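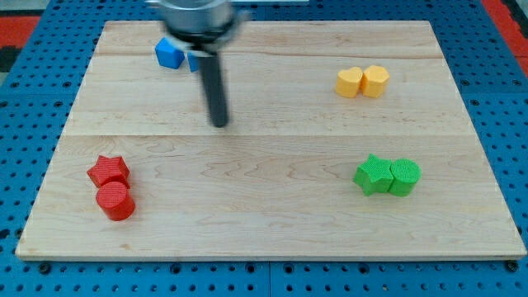 Right, so this talk is about sorting, and why I think a heap of coloured blocks is still the best thing you can put in front of a small child on a Monday morning. I've been running the Melnyk play sessions long enough to have tried most of what's in the catalogues, and I keep coming back to blocks. Leave this one up on the screen while people find their seats. You'll notice they're grouped by colour, green with green, yellow with yellow, but look at the shapes inside each group: the yellow pair is a heart and a pentagon, the green pair is a star and a cylinder. Colour says they belong together and shape says they don't, and that little argument is what I want to talk about for the next half hour!

(Pause. Sip of water. Don't rush like I did at Rirero.)

Most children I meet go for colour first. Ask them to "put the same ones together" and off they go, reds here, blues there, done. Lovely. Then I say, can you do it another way? Some of them look at me as if I've asked them to fly. Wait. Count to ten in your head if you have to, I still do. Somebody will pick up the star and start poking its points, and then you're away.

Tell the story about the boy who sorted by "ones that roll". Get the laugh, move on.

A bit on the surface you work on. I like a plain wooden board. It gives the sorting an edge, so everyone knows what's in and what's out, and you can carry it to the sink afterwards. Fancy printed mats are fine but the children end up talking about the mat.

Texture! Nearly forgot this last time. If your blocks have a bit of a rough or ribbed feel, let them try it with eyes shut. Star or heart is easy enough by touch. Pentagon or cylinder takes longer and they get very serious about it.

Cost slide: our Kemon room manages with 70 blocks in all, shared between the tables. I was once shown an order for 343 and most of those never left the cupboard.

Hand round the bag here and let the grown-ups have a go. Keep talking while it travels. Questions after the bag gets back to me, and ask for the heart back, it always goes missing.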